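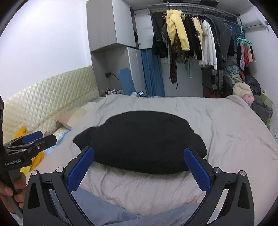
Figure 8. Hand-held gripper with its blue-padded fingers open around a black cushion on a bed.

4.2 Pad wear and upkeep

The Cleltura protocol asks for new finger pads after 561 grasps. We doubt that figure. It was set on hard parts, and soft goods such as the cushion in Figure 8 load the pads differently. In our log, 12 of 14 pads changed on schedule showed no loss of grip — the other two had come unglued. Pivot play was checked with the Sosetti gauge, whose readings varied between operators. We therefore treat the interval as untested.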